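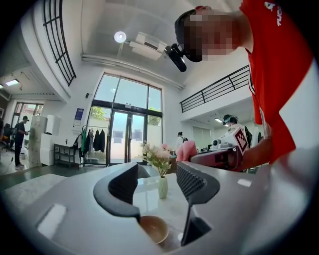
Ticket status: Resolved
Product: Pluva table reservation widget
Reported by: Yilma front desk
Priority: 3

Problem
Guests booking from the website get the confirmation page, but no confirmation email. Bookings show up in the Pluva calendar as normal. Started in October after the site was moved to Lesow hosting.

Troubleshooting
Made a test booking for 5 guests at 7:00 pm. Confirmation page loaded, calendar updated, no email. Checked spam and the shared inbox – nothing in either.

Browser console shows the booking request returning 200, so the form itself is fine.

Opened the Grident mail log. Every message since the move is marked "deferred", then "dropped". The queue held 385 messages, most of them confirmations, plus a few gift card receipts.

Sent a plain test message from the Grident dashboard. It arrived in under a minute. Sent the same message through the widget and it was dropped again.

Compared DNS records at the old host with the ones at Lesow. The SPF record was copied over. The DKIM record was cut short when it was pasted in, and the last part of the key is missing.

Fix
Pasted the full DKIM key into Lesow DNS and saved. Grident still showed "not verified" after the first check. Cleared the domain status and ran the check again later in the afternoon – verified.

Repeated the test booking. Email arrived with the right date and party size. The time was off by an hour, so the widget time zone was changed from "server default" to the restaurant's own zone. Third test was correct.

Follow-up
Old confirmations were not resent. Gift card receipts were resent by hand. Front desk has been asked to call guests with upcoming bookings.

Reply from customer, 4:40 pm
Emails are coming through now. Can the reply-to address be changed to the events inbox? The current one bounces.

Reply-to updated. Ticket closed.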